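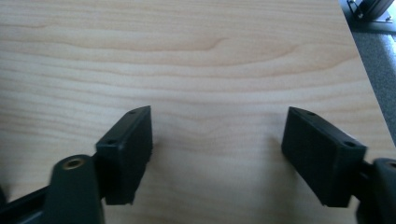 The Man Who Listens to Your Stairs

Afonso Teixeira wants me to walk up to the landing and come back down again, slower this time. I do it. He stands in the hallway with his eyes closed and one hand flat on the wall, like a doctor who has given up on the stethoscope.

"Fourth from the bottom," he says. "And the one near the top, but that one's only complaining. The fourth one means it."

Teixeira fixes squeaks. He'll do a floor if you ask nicely, and he once did a pulpit, but stairs are what he is known for, to the extent that anybody is known for stairs. He has been at it for 30 years, the first few of them as the junior man at a joinery firm called Lunberg, where squeaks were what you gave to the junior man.

"They thought it was a punishment," he says. "You were under somebody's staircase with the vacuum cleaner and the Christmas decorations, lying on your back, and the owner's dog was interested in you. The other fellows wanted to build kitchens. I thought, kitchens, fine, but who phones you up crying about a kitchen?"

People do phone him up crying, he says. It is usually new parents. A baby has been put down after an hour and a half of negotiation, the parent creeps out of the room with shoes in hand, and the landing goes off like a goose.

I had come to ask him how a staircase squeaks in the first place, and I got the full lecture, delivered sitting on the third step with a cup of tea balanced on the fifth. A stair has a tread, the part you stand on, and a riser, the upright part you kick when you're carrying laundry. When the house is built these fit snugly together. Then the heating comes on, the wood dries out and shrinks a hair, and a gap opens up. Your weight closes the gap. Your weight leaves, and the gap comes back. Somewhere in there a nail slides in its hole or one board rubs on another, and you hear it.

"The wood is not making the noise," he says. "Two things that used to be one thing are making the noise. My wife says that's also marriage. I don't comment."

His method, so far as he'll admit to having one, is to get underneath. If there's a closet below the stairs he empties it himself (he doesn't trust customers to do it, as they stop to read old letters). He checks the wedges first. In an older staircase the treads and risers are held into the side boards by long thin wedges, and when one drops out the tread starts to rock. He finds them on the closet floor, or in a jar in the kitchen where a previous owner put them, thinking they might be important.

"They were important," he says.

A loose wedge gets cleaned up, glued and tapped back in. A missing one gets replaced. After that come the glue blocks, the little chunks of wood that sit in the corner where tread meets riser. He makes his own from offcuts and carries them in a cookie tin. If the underside is plastered over and the owner won't let him cut into it, he works from above with screws, angled, the holes plugged after. He says this in the tone of someone describing frozen pizza.

What about talcum powder? The internet is firm on talcum powder. You puff it into the crack, brush it around, and the boards slip past each other in silence.

Teixeira takes a drink of tea before answering. "It works," he says. "It works for a month. Then you have a squeak that smells like a baby."

He is more patient about this than he sounds. He tells people to try the powder, and to try a screw if they own a drill and know where the pipes are. Around here, that second condition rules out most of his customers. One man on the far side of Sosow put a three-inch screw through the tread, through the riser and into the pipe feeding the upstairs radiators. He called Teixeira before he called a plumber. Teixeira is still touched by it.

The strangest job was at the Greltora, a small hotel with 20 rooms and a main staircase that had been groaning since before the present owner was born. He quoted for the whole flight, 13 steps, and had done most of them when the night clerk came down and asked him to stop.

"She said, how will I know when somebody comes in? She did crosswords at the desk. She'd been listening to those stairs every night for years. She could tell you the guest's weight, practically." He left her the bottom step. The owner paid for all 13 and, he believes, has never noticed.

It isn't the only squeak he has left in on request. Parents of teenagers are the other big group. They want the stairs silent when the children are small, and when the children are sixteen they'd like it back, please, somewhere around the middle where it can't be stepped over. He'll do this too. Putting a squeak in takes him longer than taking one out, and he charges more, and he says no one has ever argued about the bill.

Does he have any of his own? He looks at me as if I'd asked a dentist whether he has teeth.

"All of them," he says. "Every step. My wife has a list. I'm on the list, the stairs are on the list, the gate is on the list." He has been promising to start in July, without specifying which.

There's an apprentice now, a young woman named Trương, who came from a furniture course and who, according to her boss, has better ears than he does. He can no longer hear the very high squeaks, the thin ones that come from a nail and not a board. She hears them from the street. He minds this less than he expected to, though he brings it up 3 times while I'm there.

By late afternoon the closet is empty and the two of them are under my staircase with a lamp, arguing in low voices about a wedge. I hear tapping. I'm asked to go up and down, then up and down again, then to stand on the fourth step and shift from foot to foot like a man waiting for a bathroom.

Nothing. I bounce a little. Still nothing.

"And the top one?" I ask.

"The top one's fine," Teixeira calls up through the boards. "Leave it alone. You'll want something to talk about with your guests."

Trương says she can do it tomorrow at nine.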